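Ticket 442: Cabinet door panels lose their edge strip colour after export from Zilen
Product: Zilen room planner, desktop
Reported by: Fallinier (kitchen and joinery fit-outs)
Handled by: Zuvgate support, second line
Priority: normal
Status: closed, fix supplied
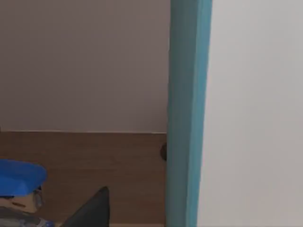
Summary of the fault

Customer draws cabinet doors with a coloured edge strip and a pale face. In the Zilen viewport the strip and the face render as two separate finishes. After export to the Mercado cutting list format, the strip is listed with the same finish code as the face. The panel saw operator then bands every edge in the face colour. Customer found the fault after one job had already been cut and banded. They are not claiming for the boards but want to know whether earlier jobs are affected.

Customer's setup

Zilen desktop, current release, Windows. Project files are kept on a shared network drive. The finish library was built in-house and carried forward from the previous major version. The job in question has 106 panels, of which 12 have a contrasting edge.

Log

Tuesday, 9:10 am. Ticket opened by email. Customer attached the project file and the exported cutting list. Confirmed both open without errors.

9:35 am. Exported the same project on a support machine with a clean install. Result matches the customer's: all 106 rows carry the face finish in the edge column. Fault is in the file or the exporter, so the customer's installation is ruled out.

10:05 am. Made a new project with one door, stock finishes only, contrasting edge on all 4 sides. Exported. Edge column is correct. The exporter can write a separate edge finish when it is given one.

10:20 am. Copied one door from the customer's project into the new project. Exported. The stock door is correct and the copied door is wrong. The fault travels with the panel.

10:50 am. Compared the two panels in the properties pane. On the stock door, the edge finish is set under Edging. On the customer's door, Edging is set to "Inherit from face" and the colour has been applied as a surface override. The renderer reads overrides. The exporter does not.

11:15 am. Asked the customer how the doors were coloured. Reply: staff use the paint tool and click on the edge. This was the correct method in the old version, where the paint tool wrote to the edging field directly. The current version writes an override unless "Apply to part" is ticked in the tool options. It is unticked by default.

1:30 pm. Checked the release notes. The change is listed, but under rendering, with no mention of cutting lists. Sent a note to the documentation queue.

Workaround supplied to customer

1. Back up the project file and close any other copy that is open on the network.
2. Open the project and go to Edit, Select by property, Surface override, Edge.
3. Check the number of panels selected against the job sheet. For this job it should be 12.
4. With the panels still selected, choose Convert override to edging.
5. Export the cutting list again. Open it in a spreadsheet and filter the edge column by finish code.
6. In the paint tool options, tick Apply to part and save it to the company template. The setting is stored per template, so each one in use needs the change.

Step 4 skips locked panels without a warning. Unlock them first, or repeat steps 2 to 4 afterwards.

2:40 pm. Customer ran the steps. Selection returned 9 panels. Three were in a locked group for the island bench. Unlocked the group, ran it again, total now 12. New export shows the edge finish on the correct rows.

3:05 pm. On the question of earlier jobs: any project coloured with the paint tool in the current version will have the fault. Projects finished in the old version and not repainted are fine. Customer will check the jobs not yet sent to the saw.

Follow-up

Defect raised against the exporter: it should stop with a warning when a panel has an edge override and its edging is set to inherit. No release assigned yet. A second defect covers the silent skip on locked panels. Customer has asked to be notified on both.

Ticket closed 4:20 pm with customer's agreement. Reopen by replying to the original email and keeping 442 in the subject line.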